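3.2 Materials and work setting

Participants in the Manarholm survey were asked how they stored and sorted small parts while making jewelry at home. Of the 188 people who replied, most worked at a table that was also used for meals or homework. Few owned a bead board. Shallow lids, saucers and folded cloth were the usual substitutes, and fleece or felt was often laid down first to stop beads from rolling.

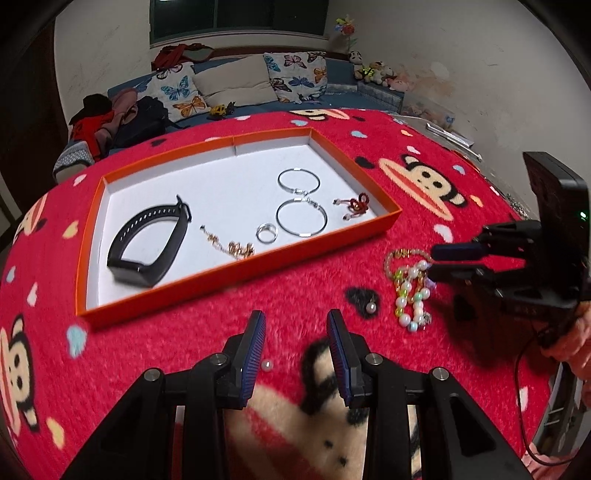 Figure 4. A box lid used as a tray on a printed fleece blanket, with a single white pearl bead.

Courtois and Masson reported a similar pattern in Grirnach, where hobby makers spent little on storage even when they bought beads often. Our replies differ on one point. Makers who sold their work were more likely to keep finished pieces apart from loose stock, usually in a separate room.

Respondents were also asked how long a typical session lasted. Sessions under an hour were common on weekdays, and 13 respondents said they worked only on weekends. These replies were coded separately and are treated in Section 4.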